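4.2 Floor creak as a record of household routine

What surprised us most was how much a wooden floor gives away! Across the 30 homes in Jallanville we logged 3,303 creaks, and the pattern of a morning — kettle, hallway, kettle again — came through beautifully in nearly every one. Parquet was the richest surface by far (Figure 3).

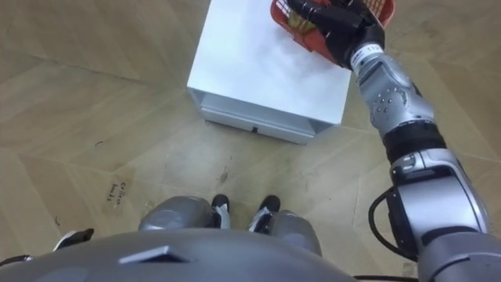
Figure 3. Light wooden parquet, with a white cabinet standing on it.

Humidity matters too. In April the Tollmont homes produced 292 creaks before 9 a.m., and 13 of those came from a single stair. Sjöberg and Cheng saw the same clustering in their Semine recordings, and we would love to see it tested on older floors.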